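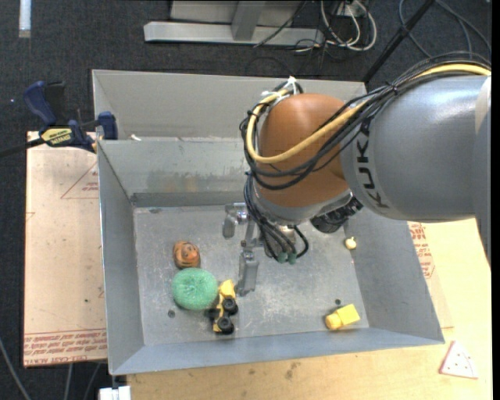
Chapter 6

Tires, Wheels, and Contact with the Road

Chapter Objectives

After completing this chapter, the student should be able to:

Name the main parts of a motorcycle tire and state what each part does.
Read the size, load, and date markings on a sidewall.
Explain how inflation pressure affects wear, handling, and heat.
Inspect a tire and wheel in the order used in this course.
Decide when a tire must be removed from service.

Key Terms

aspect ratio, bead, belt, bias-ply, carcass, cold pressure, contact patch, load index, radial, sidewall, speed rating, tread wear indicator, tubeless

6.1 Introduction

A motorcycle meets the road at two places. Each of these, called a contact patch, is small compared with the size of the machine, and all braking, steering, and driving forces pass through the two together. A fault that would be a minor annoyance on a four-wheeled vehicle can therefore be serious on a motorcycle. For the same reason, tire inspection comes before engine work in this course, and students are expected to complete it on every machine that enters the shop, whatever the customer's complaint may be.

Earlier chapters dealt with the frame, the steering head, and the suspension. Those parts hold the wheels in line and keep the tires pressed against the pavement. The tire does the rest. It supports the load, absorbs small bumps before the suspension has begun to move, and changes shape as the motorcycle leans. Students who have worked only on cars should note this last point with care. A car tire has a nearly flat tread and stays close to upright in a turn. A motorcycle tire has a rounded profile, so that part of the tread remains on the road as the lean angle grows.

6.2 A Case from the Service Desk

The following case will be used again in the review exercises.

A rider brings a mid-size touring motorcycle, a Steltgate Ccori, to a dealership in November. The rider reports that the machine feels slow to turn and wanders on grooved pavement. The steering head bearings were replaced at another shop 10 days earlier, with no change in the complaint.

The technician records the following before moving the motorcycle from the service bay entrance:

Front tire pressure, cold: 6 psi below the value on the placard.
Rear tire pressure, cold: at the placard value.
Front tread: worn on both shoulders, deeper at the center.
Rear tread: worn flat across the center.
Distance since the last recorded pressure check: 273 miles.

Nothing in this list requires a special tool. A gauge, a depth gauge, and a light are enough. The earlier repair may or may not have been needed, but the readings give the technician a place to begin, and the front tire must be set to the correct pressure and examined before any judgment is made about the steering. The squared-off rear tire must also be considered. A flat center section makes the motorcycle resist the first part of a lean -- a symptom that riders often describe as heavy steering.

6.3 Construction of the Tire

The body of the tire is called the carcass. It is made of layers of cord, known as plies, coated in rubber. In a bias-ply tire the cords run at an angle from one bead to the other, and each layer crosses the one beneath it. In a radial tire the main cords run straight across from bead to bead, and a belt is placed under the tread. Radial tires generally run cooler at sustained speed. Bias-ply tires remain common on cruisers and on smaller machines.

The two types should not be mixed on one motorcycle unless the manufacturer permits it. The service manual, and not the appearance of the tire, is the authority on this point.

The bead is the inner edge of the tire, stiffened by steel wire, which seats against the rim. On a tubeless tire the bead also forms the air seal. A nick from a tire iron can break that seal, and a bead damaged during mounting is grounds for rejecting the tire -- even a new one.

Shop Activity 6-A

Select one motorcycle from the training fleet. Copy the full sidewall marking from the front and rear tires onto the inspection sheet. Compare each marking with the placard and with the service manual, and note any difference. Measure cold pressure and tread depth at both wheels. Do not add or release air until the instructor has initialed the first set of readings.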